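长袖衬衫折叠：先折袖还是先对中线？台面用什么布？

版块：衣物整理与收纳

楼主：半针距
发表于 2022年9月8日

先说需求。衣柜里衬衫从挂改叠，抽屉内净深185毫米，打算竖插收纳，领口朝上。主要是长袖，棉和棉混纺都有，没有免烫的。

目前的流程如下：
衬衫正面朝下平铺，领子朝远端，下摆朝自己。
两只袖子先展开，斜着拉直，袖口放到台面远端。
抚平后背，从肩线往下摆方向推。
左侧衣身向内折，袖子回折一次，与衣身平行。
右侧同样。
下摆向上折，再对折。

问题有两个。第一，第三步花的时间太长，后背抚平以后一动袖子，褶又回来了，而且集中在一侧。第二，成品宽度不稳定，同一件衣服连续折，宽窄能差出一指，插进抽屉以后高矮不齐。

我看过Glória Sequeira的那套折法，她主张先对中线，把衬衫沿纽扣襟对折，袖子叠在一起处理。试了一晚，宽度确实稳，但是门襟处多一道硬折痕，穿出去很明显。

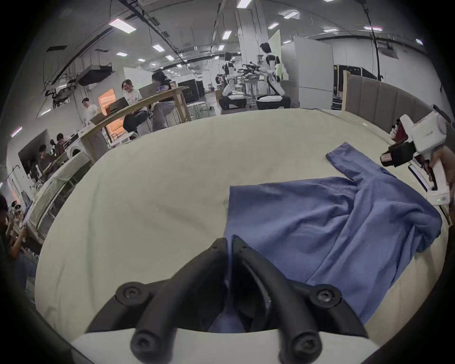 另外台面也想一起问。我用的是浅色台布，铺在大桌上，优点是深浅色衣服的边缘都看得清，缺点是薄棉布在上面容易滑，抚平的时候整件跟着走。有人推荐毛毡垫，有人推荐硅胶垫，想听听实际用过的。

不讨论折衣板，抽屉尺寸和市售板子对不上，自己裁的那块已经翘了。

2楼：经纱密度

宽度不稳的原因多半在第四步。你没有写折线的基准。衣身向内折，折到哪里？如果是目测“差不多到领子边”，每次都会漂。

建议固定用肩缝上的一个点，比如领座外侧往外两指，折线从这个点垂直落到下摆。两边都用同一个点，成品宽度就等于领座宽度加四指，误差只剩手指摆放的误差。

袖子的问题：斜着拉直没有必要。袖子拉得越直，腋下的布被带得越紧，后背的褶就是从腋下来的。袖子自然放开即可，等侧面折进来以后再理。

3楼：半针距

回2楼。基准点这条接受，我之前是按领尖找的，领尖本身会动，确实不可靠。

袖子不拉直这条有疑问。不拉直的话，袖衩那一段会卷着，折进去以后在里面形成一个厚点，竖插的时候那一侧鼓出来。

4楼：经纱密度

袖衩卷是因为袖口扣子没扣。扣上再折。

5楼：旧书架

不同意扣袖口。扣上以后袖口是一个筒，两层布加克夫衬，压平了厚度更大。我的做法是袖口解开，摊成单层，折进去以后正好铺在后背中段，厚度分散。

顺便说一句，领口第一颗和倒数第二颗要扣，中间的随意。只扣领口的话，下摆会岔开，第六步对折时两片门襟错位。

6楼：Bernardo Valente

我在Wendley做过一段时间成衣后整，车间里折衬衫的顺序和家里不一样，供参考。

车间是先定衣长再定衣宽。衣服正面朝下，下摆先往上翻一段，把下摆的圆弧收掉，露出一条直边，然后才折两侧。这样做的好处是圆弧下摆不会在侧折时外翘。家里一般反过来，最后处理下摆，圆弧部分就夹在里面，厚薄不均。

至于抚平，手掌从中间向两侧推，不要从上往下推。从上往下推，褶都赶到下摆附近，看着后背平了，多余的布量还在，一折又出来。

关于中线对折，那种折法适合T恤，门襟有衬的衣服不适合。楼主的判断没问题。

7楼：旧书架

6楼说的先收下摆，竖插的时候直边在哪一侧？如果直边压在最里面，拿出来的时候容易散。

8楼：Bernardo Valente

直边在内侧，最后一折把它包住。散不散取决于最后一折留多少。下摆端比领端短两指，包得住。两端齐平的话会弹开，厚棉尤其明显。

成衣包装里有纸板和夹子，不靠布自己固定，所以车间的尺寸不要照搬，只看顺序。

9楼：灰阶

台面部分我来说。毛毡垫和硅胶垫都用过。

毛毡：摩擦力够，抚平时衣服不走。问题是掉毛，深色衬衫翻过来后背一层。换过一块密度高的，情况好一些，没有根除。另外毛毡吸潮，刚熨过的衣服放上去，那一块会发软。

硅胶：摩擦力过大。推的时候衣服不走，布也不走，褶原地堆着，只能提起来重新放。薄料基本没法用。

现在用的是Cerken的棉帆布，四角用夹子固定在桌沿，布面绷紧。摩擦力介于两者之间。关键在绷紧，松铺的台布无论什么材质都会跟着衣服一起动，很多人说的“滑”是台布在滑。

10楼：半针距

回9楼。台布没有绷紧，只是搭在上面，这一点可能确实是原因。今晚先夹上再试，变量一次只改一个。

桌沿比较厚，普通长尾夹张不开，你用的是什么夹？

11楼：灰阶

木工用的A形夹，小号，夹口带胶垫。不带胶垫的会在布上留印。夹在长边，短边不用夹，人站在短边操作不碍事。

12楼：经纱密度

台布我认为是次要因素。同一张床单上我折了两年，没有换过任何垫子，宽度一直稳定。基准点定死，台面滑一点只影响速度，不影响尺寸。

13楼：灰阶

床单下面是床垫，床垫是软的，衣服会陷进去一点，等于增加了摩擦。硬桌面加薄台布不能和床比。

14楼：经纱密度

软台面有另一个问题，折线压不实。我都是折完再拿到桌上压一遍。这么算下来硬桌面绷帆布可能更省一道工序，这条我收回一半。

15楼：线头收集者

插一个问题，针织衬衫能不能用同样的顺序？料子有弹性，抚平的时候会拉长，松手又回去。

16楼：Bernardo Valente

顺序可以一样，手法不同。针织不要推，提起两肩轻抖一次，落下去是什么样就按什么样折。推出来的平整是拉伸状态，折好以后回缩，边就歪了。

针织也不建议竖插得太紧，领子会被压扁。

17楼：旧书架

回到袖子。我做了个对比，同一件牛津纺，袖口扣上和摊开各折一次，并排压在书下面过夜。早上看，扣上的那件袖口位置有一圈印，摊开的那件是一条直印。直印熨斗一下就没了，圈印要喷水。

所以维持原来的意见，摊开。

18楼：经纱密度

牛津纺偏厚，印子本来就重。府绸我扣着折没有明显痕迹。各自按面料选吧，这条不必统一。

19楼：半针距

更新一下结果。

台布夹紧以后，抚平时衣服位移明显减少，后背从中间向两侧推，基本推一遍就够。之前褶总是堆在一侧，和我右手用力大也有关系，换成双手同时向外以后好转。

基准点改用领座外侧两指，连续折了同一件，宽度肉眼看不出差别。

先收下摆这一步还不熟。圆弧收掉以后直边容易歪，歪了侧折就跟着歪。目前是拿尺子靠一下，慢，先这样。

袖口按5楼摊开，袖子不再斜着拉，自然放开。厚点没有了。

剩下的问题是总高。竖插以后有几件略高出抽屉口，推的时候刮到上面的隔板，都是衣长偏长的那几件。

20楼：Bernardo Valente

衣长偏长的改三折，不要对折再对折。从下摆端往领端折，每折略宽一点，最后一折盖到领子下缘。折好的高度由第一折决定，第一折按抽屉高度减两指来定。

直边歪的话，收下摆之前先对齐两条侧缝的底端，圆弧的最低点不用管。

21楼：线头收集者

三折之后会不会太厚？我的抽屉是Vurcombe的浅款，装冬天的厚衬衫已经很勉强。

22楼：半针距

厚度会增加一层，我这边放得下。你那款浅的，厚衬衫可能还是平放。

三折周末再试，长的那几件先挂回去了。夹子按11楼说的买了四个，长边一边两个，布面没有再松。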